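3.2 Table surfaces and glare ratings

The second part of the study dealt with the effect of work surface finish on reported eye strain in shared workrooms. Earlier surveys of office lighting have mostly treated the desk as a fixed background and varied the ceiling fixtures. In the present work the fixtures were left as installed and the surface was the variable of interest. Three finishes were compared: matte white, satin gray and dark oak veneer. All were placed under the same type of ceiling panel, with the blinds lowered for the full length of each session.

Participants were recruited through the Dromura building register. A total of 94 people completed both sessions and were kept in the analysis. Those who missed the second session were dropped, and no attempt was made to fill in missing scores. Each session lasted 25 minutes and consisted of a printed reading task followed by a sorting task with paper cards. The order of the finishes was balanced across participants. Glare was rated on the Sukprasert scale, which runs from "not noticed" to "had to look away," and the rating sheet was handed out before the reading task so that the wording was familiar when the scores were collected.

Illuminance at the table surface was set to 699 lux, measured at the center of the table with the meter lying flat. Readings at the corners were lower in every room and are listed in the appendix. The meter was checked against the Clusgate reference lamp at the start and end of the July series, and the drift between the two checks was smaller than the resolution of the display.

White tables were already in use in several of the rooms surveyed (Figure 4). These rooms were included in the surface inventory but were not used for the reading sessions.
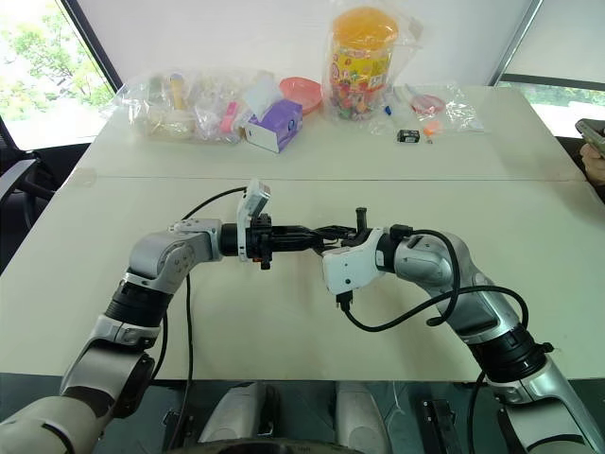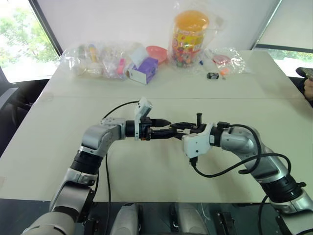
Figure 4. White work table with two silver-and-black robotic arms; two views.

The inventory recorded surface color, finish, edge height and the distance from the table edge to the nearest window. Reflectance was taken at five points per table and averaged. Tables with visible wear in the coating were measured a second time after cleaning with a damp cloth, and the second value was used. The Kendideck plotting tool was used to produce the room plans, and the plans were then corrected by hand where furniture had been moved between visits.

Ratings for matte white were higher than for satin gray in the reading task, and the difference held when participants who wore glasses were analyzed separately. In the sorting task the two finishes could not be told apart. Dark oak veneer received the lowest glare ratings in both tasks but the highest number of written comments, most of which concerned the contrast between the paper and the table. This matches the pattern reported by Luo in the pilot study, where contrast complaints rose as surface reflectance fell.

Two limits should be noted. First, the card stock used for sorting was itself slightly glossy, and some of the glare reported in that task may have come from the cards. A matte stock was ordered for the follow-up series but arrived after the sessions had closed. Second, all sessions took place in the morning. Eye strain is known to build up over a working day, and the scores given here should not be carried over to afternoon use without further testing.

Coding of the written comments was done by C. Luo and T. Sutherland working separately. Where the two coders disagreed, the comment was assigned to the broader of the two categories. The coding sheet and the corrected room plans are available on request. Section 3.3 takes up the lamp height measurements, which were made in the same rooms with the tables removed.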